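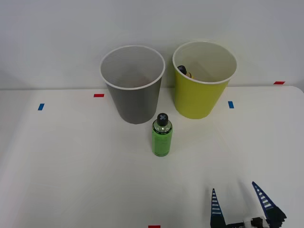 Hello from the craft room at Stustgate! I owe you the July report on the color mixing tables, so let me start with the money and then get to the fun part.

You gave us $3,000 in the spring. Most of it has gone on tables, cups and color, pretty much in that order, and the receipts are in the folder I sent over with the budget sheet. The tables were the big one. I'd been putting off replacing the old brown ones for years, and I went with white in the end, even though everyone warned me about stains. I'm so glad I did. You can tell what color you're looking at! On the brown tables every yellow came out looking like mustard, and we had long arguments over whether a green was a green.

Then the cups. I ordered 1,000 paper ones from Kramer in a mix of colors, which felt like a silly amount when the boxes arrived and filled the whole closet. It doesn't feel silly now. We go through them fast. I'd asked for plain white, and they were out of the size I wanted, so I said yes to gray and a very loud yellow-green. Happy accident, because now the cup color means something. Gray is the mixing cup and starts out empty. Yellow is the holding cup, where the small stuff goes until it's needed. People pick that up in a minute without me making a speech about it, and the gray ones are light enough inside that you can still see what you've mixed.

The green bottle stands by itself, out in front of the cups. I tried it in a few spots (behind was hopeless, people kept knocking the cups over reaching for it) and the middle works best. It's see-through green plastic, so you can spot the liquid near the shoulder. The black cap has a white cross on top, and I like that a lot, as it shows up from above when you're standing over the table. The labels are less of a success. The lettering is tiny and pale on a dark band, and most of our crowd can't make it out. I have big stickers on the list for fall.

I've also gone a bit wild with colored tape. Little pieces stuck straight on the tabletop, so that whoever sets up next has something to go by and I don't have to be in the room. Setup used to eat up the first part of every session. Now I can hand somebody the box and go deal with the sink. The tape does curl after a good scrub, and I've been replacing it more than I planned, so you'll see a second tape order in the receipts. Sorry about that one!

As for who's been coming: we've filled all 40 places on the list, and there's a waiting list that I keep on the back of a calendar. We ran six sessions at Stustgate, mostly in the afternoon, and I took a smaller version over to Rokside in the trunk of my car. Rokside went well once we found a table that didn't wobble. They want us back. I'd love to say yes, but I need a second set of bottles first, because packing up one set and driving it back and forth is how caps go missing.

Things that haven't gone so well. The Foder droppers I was excited about in my application leaked, so I sent them back and the refund has come through. It's on its own line in the budget sheet. The sink is still slow. And I promised you a printed color chart by now, and what I have is a very messy notebook page with rings on it. I'm working on it. The oranges are done and the greens are nearly there, but I keep changing my mind about the blues.

One more thing on cups, since you asked last time about waste. We do rinse and reuse them where we can, and a paper cup will usually make it through a second go if it dries upside down. After that the rim starts to go soft and it's headed for the bin. I priced up hard plastic ones, and they'd pay off if we run through next summer. I'd be happy to switch if you're okay with me moving what's left of the cup money over to that. Could you let me know before I put in the next order?

For the fall I'm planning to get the big stickers on the bottles, finish that chart, buy the second set for Rokside and find a tape that can stand up to a wet sponge. If you'd like to come by, please do, any afternoon we're open. Wear something you don't mind splashing.

Thank you again, and talk soon!

We use cookies to make this site work and to see which pages people visit. By continuing to browse you agree to our use of cookies. Accept | Manage settings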